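"We practiced with small things first"

The robotics club at Tilance started its manipulation project in October, with a question from one of the second-year students: why do machines lift big boxes so well and have so much trouble with a necklace? I spoke with her and with a teammate by video call. They asked me not to print their names, as the work is shared by the whole club.

"In the beginning we wanted to build everything," she told me. "Then we understood that we have no examples of how a hand does it. So we went home and we began to collect." The members work with a hand-held gripper, each in their own house, and they pick up what the family owns. The target was 200 recordings per member before the exams.

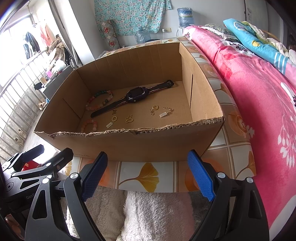

Zamano Robotics Club, Manipulation Team

Jewelry and small accessories are the hardest group, the teammate explained. A watch with a long strap is still friendly – "you have something to hold." A tiny butterfly charm or a keyring with a chain is different. "The chain moves when you touch it. You plan for one shape, and you get another." Cardboard boxes bring their own problem, because the walls leave little space for the jaws to open.

The club now has 2623 recordings, and 127 of them were rejected in the first check. Most were too short, or the hand moved too fast. "I was angry when mine were rejected," she said, and laughed. "But I repeated them slowly, and I learned more from this than from the lectures."

Their next step is to train a small model on the club computer. They will test it on 60 objects which it has not met before. I asked if they expect good results. "For the watch, yes," the teammate said. "For the chains, please call us again next year."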